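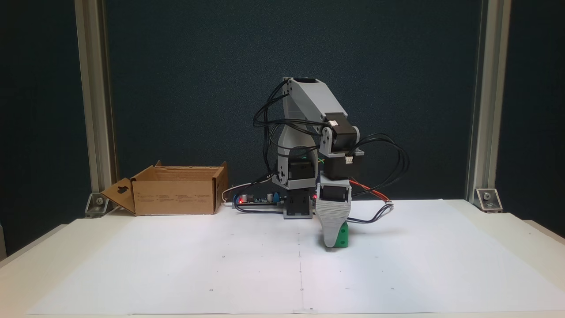

Work this quarter went almost entirely into the gripper comparison, which was the second item in the plan agreed with Trevero at the start of the project. The arm itself has been left alone as far as possible so that any change in results can be put down to the fingers and the controller settings. It is the same printed grey arm as in the first report, working over white paper with the dark backdrop behind, and the test piece is still the small green block. The finger fitted is the ridged one, which narrows to a rounded tip. We refer to it below as finger B.

Progress against the plan

Three finger shapes were to be printed and tried: a flat one (A), the ridged one (B) and a wider one with a soft pad glued on (C). All three have been printed at the Codthorpe workshop. A and B have been through the full set of runs. C has only been through part of it, for reasons given further down.

Each full set is 200 attempts at picking up the block, moving it to a marked spot and letting go. The block is put down at a different place and angle each time, following a printed list so that every finger gets the same starts. An attempt counts as a success only if the block ends up on the spot and the right way up. Blocks that are carried correctly and then knocked over on release are counted as failures, though we note them separately.

Results so far

Finger A was reliable when the block was square to the gripper and poor when it was turned. The flat face slid along the side of the block and pushed it away before the grip closed. Slowing the last part of the approach helped a little and made each attempt longer.

Finger B did better on turned blocks. The ridges seem to hold the block once there is any contact at all, even when the tip meets it near a corner. Its weak point is the release. The block sometimes hangs on the ridges for a moment and then drops crooked. We tried opening the gripper in two steps, first a small movement and then the rest, and this cured most of the crooked drops. The two-step release is now used for all fingers, and we repeated the finger A set with it so that the comparison stays fair.

Finger C completed 91 fewer attempts than planned before the pad came away. We have left its figures out of the comparison. The early runs looked good, but we would not want anyone to rely on them.

Controller

The plan also asked for a comparison of two controllers, the Frade board we started with and the Brindel one. Both were run with finger B and the same starts. There was no difference worth reporting in how often the block was picked up. The Brindel board was easier to set up and gives a reading of the load on each servo, which we have found useful for telling when the finger has met the block. The Frade board does not give this. Against that, the Brindel board dropped its connection twice during long runs and had to be restarted by hand. Changing the lead stopped it, as far as we can tell, but we will keep a note of any further cases.

Problems and delays

The glue on finger C lost us the most time. We had chosen it for being quick, and it does not like the plastic. A new version has been drawn with a shallow recess and two small lips to hold the pad in place, and will be printed in September.

The wrist servo was replaced once. It had begun to wander slightly after long use, and we only noticed when finger A started missing starts it had managed the day before. The affected runs were thrown out and done again. We now check the arm against a fixed point at the start of each session and after every 30 attempts. It adds a few minutes and has already caught one loose screw.

Cable routing still needs work. The loops near the wrist have to be long enough for the arm to fold right down, and when it stands up again they can catch on the upper link. No run has been lost to this yet.

Spending

Spending is within the budget for the quarter. The only cost not in the plan was the spare servo and a replacement lead, £291 together with a box of fixings. We have taken this from the sum set aside for repairs and are not asking for more.

Next quarter

Finger C will be reprinted and run through its full set. After that the better of B and C will go forward to the long test of 1000 attempts, using the Brindel board unless the connection fault comes back. We would also like to add a second test piece, rounder and lighter than the block, and would be glad of Trevero's view on this before the long test begins. If it is agreed, the starts list will need to be written again and the long test would move back by a week.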